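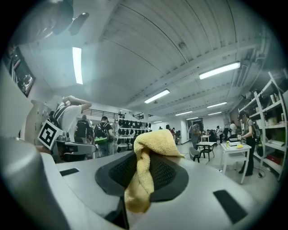 Workroom safety checklist with comments
Skunis building, main floor
Wednesday, January 1, 2020
Checked by: Heiðrún Lauritsen
Follow-up: Hjalti Zoëga
Sheet no. 3578

Mark each line OK, Fix, or N/A. Write a comment for every Fix. A comment on an OK line is optional but helps whoever has the sheet next. Lines marked Fix stay on the sheet until Hjalti has signed them.

1. Ceiling and lights

1.1 Corrugated ceiling free of stains, rust marks and loose sheets
OK
Comment: Looked at it from both ends of the room. The old stain near the back door was painted over in August and has not come through.

1.2 Exposed beams clear, nothing stored or tied on them
Fix
Comment: One leftover cable tie on the second beam from the door. Needs the tall ladder. Do not use a chair.

1.3 All ceiling lights working, no flicker
OK
Comment: Left on for the whole inspection. The rectangular fixtures came on together from the switch by the door.

1.4 Light covers seated and clean
Fix
Comment: The cover nearest the far wall has dust inside it. It still gives enough light to work by. Clean it when the ladder is out for 1.2.

1.5 Items hanging from the ceiling secured
OK
Comment: Pulled gently on each one. Gunnlaugsson fitted the hooks and left the load sheet in the binder, page 2.

2. Walls

2.1 Framed pictures hung from a proper fixing
OK
Comment: The dark-framed one on the wall is up high, so a fall would matter. Checked the screw. It sits flat and does not swing.

2.2 Exit signs visible from every workstation
Fix
Comment: From the last bench the sign over the side door is hidden by a shelf. Move the shelf one bay to the right. Same comment as on the last sheet.

2.3 Outlets and switch plates not cracked
OK

2.4 Notices current
Fix
Comment: The first aid list still shows the old phone extension. Correct one is 727. I have written it in by hand but it needs a fresh printout.

3. Floor and walkways

3.1 Main walkway clear from front door to back door
OK
Comment: Clear at the time of checking. It fills up after deliveries, so look again in the afternoon.

3.2 Floor clean, no spills or grit
OK
Comment: Pale floor, so oil and water are easy to miss unless you get low and look along it. Did that on both sides.

3.3 Cables off the floor or under a cover
Fix
Comment: Extension cord crosses the side walkway between the two middle benches. The cover strip is in the supply closet. Tape is not a substitute.

3.4 Floor markings readable
OK
Comment: Worn by the back door but still readable. Order tape before the next sheet. Skurunik had the right width last time, the other supplier sent the narrow one.

4. People and personal items

4.1 Bags stored or worn so that they don't catch
OK with comment
Comment: Backpacks may be worn while walking through or standing in the room. Straps should be done up. Take the pack off before reaching over a bench or going between the shelves. There are hooks by the door and room on them.

4.2 No bags on the floor in walkways
Fix
Comment: Two under the end bench with straps out. Owners asked to move them.

4.3 Clothing suitable for the work
OK
Comment: T-shirts are fine on this floor. Closed shoes are required everywhere past the door.

4.4 Loose hair, cords and lanyards tied back
OK

5. Cloths and cleaning supplies

5.1 Microfiber cloths clean and sorted by color
Fix
Comment: Yellow is for dry dusting and wiping down equipment. Found a yellow one in the bin for floor rags. It went to the wash. The color chart is on the inside of the closet door.

5.2 Cloths returned after use
Fix
Comment: Cloths get left draped over whatever was being wiped. Put them back in the tub at the end of the job. A cloth hanging over an edge can be pulled into moving parts or cover something you need to see.

5.3 Cloths with oil or solvent on them in the lidded metal can
OK
Comment: Can was empty and the lid closes.

5.4 Spray bottles labeled
OK
Comment: One label is fading. The Zemusitz cleaner must keep its original label, do not pour it into another bottle.

5.5 Cleaning supplies order up to date
OK
Comment: Order 2415 covers cloths and gloves through the spring.

6. Fire and first aid

6.1 Extinguishers in place, gauge in the green
OK
Comment: Both. Tags signed.

6.2 Space in front of extinguishers clear
Fix
Comment: Flattened boxes leaning on the one by the side door. Moved them myself, but they will be back if the recycling cart stays where it is. Move the cart.

6.3 First aid box complete
Fix
Comment: Short on finger bandages. Eyewash is in date.

6.4 Exit doors open fully from the inside
OK
Comment: Back door sticks in cold weather. Opened with one push today.

7. Repair spending

Limit without a second signature is 1000 for this room. Nothing on this sheet should come near it. The cover strip and the bandages are already in stock.

Order of work
First: 3.3, 6.2, 2.2
Next: 6.3, 2.4, 4.2, 5.1, 5.2
When the ladder is out: 1.2, 1.4

Note from Hjalti: Cord at 3.3 is covered. Shelf at 2.2 needs two people, so I will do it when Heiðrún is in. For 5.2 I would like a second tub at the far end of the room, people don't walk back with one cloth. Will add it to the next supplies order.

Signed: H. Lauritsen
Follow-up signed: open, see 2.2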